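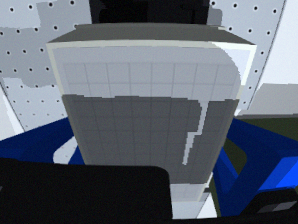

How long does it take to look after one robot cell properly?
At the place I visited, 40 minutes every morning before the first part goes through, plus a longer session once a month when the whole thing is opened up and checked.

I got that number from Fenna Vermeulen, who runs the maintenance side at Gajewski, and I wrote it on my hand because I'd left my notebook in the car. The open day was on a Sunday, which I thought would mean a sleepy building and a plate of cookies. Wrong! The parking lot was full by ten and there was a line at the safety glasses table.

Most people went off to see the big press hall. I'd come for Cell 8, a single arm with a two-finger gripper that picks small molded covers out of trays and sets them into a test fixture. My sister-in-law's shop is thinking of getting something similar (she makes hinges, don't ask me which kind), so I had a list of questions from her and a few of my own.

Fenna started with the morning routine. The operator signs in, locks the cell out and wipes down the gripper fingers with a dry cloth. Then come the fingertip pads. They're a soft gray material from a supplier called Stelach, and they wear on one side first, the side that drags a little when the arm comes off the tray. She had a worn pair in her pocket and handed them round. You could feel the dip with a thumbnail. They swap pads in pairs, always, even when one looks fine. A mixed pair grips a hair off center and then the covers go into the fixture crooked, and you spend the afternoon blaming the fixture.

After the pads they check the air. There's a little gauge at the back of the cell that I'd have walked straight past, and she made every one of us crouch down and read it. Then the cables, which I found more interesting than I expected to. The bundle runs up the outside of the arm and has to have enough slack at the wrist to turn all the way over. Too much slack and it catches on the tray rack. Ehab Zaki, the tech who looks after the cell day to day, has put a band of yellow tape on the bundle where it should leave the second clamp. If the tape has crept, somebody re-dresses the cable before anything else happens.

Then he ran the homing check for us. The arm goes slowly to a pin on the table, touches off, goes to a second pin and touches off again. If the two readings disagree by more than the limit, it stops and asks for a person. He'd nudged one of the pins on purpose beforehand so we could see it refuse, and it did, with a sad two-note beep – a few kids wanted to hear it again, so we all heard it again.

I asked what breaks most. Ehab said the connector at the wrist, by a mile. They log every stop on a sheet clipped to the fence, and the page I was looking at had got up to entry 2417. A lot of those are tiny things like a tray not pushed home. The wrist connector gets its own color of highlighter. They keep three spares in a drawer with the right hex key taped to the inside of the lid, and he can change one in the time it takes the coffee machine to do a latte. I didn't get to see that, sadly.

The setup software is called Anoris and I won't pretend I followed all of it. New tray positions get tried out there first, at low speed, then again on the real arm with someone holding the enable switch. Daithí Noonan was on that station and was very patient with a man who wanted to know if it could play chess.

Lunch was soup and bread in the canteen, 143 name badges laid out by the door and mine spelled wrong. I went back for a second look at the cell around two and it was much quieter, so I got to put a set of pads on myself (the practice gripper on the bench, not the real one). Two screws each, finger tight, then a quarter turn with the driver. I did mine backwards the first time.

If you go next year, wear flat shoes and get to Cell 8 before eleven. The next open day is in January, and you have to sign up at the front desk.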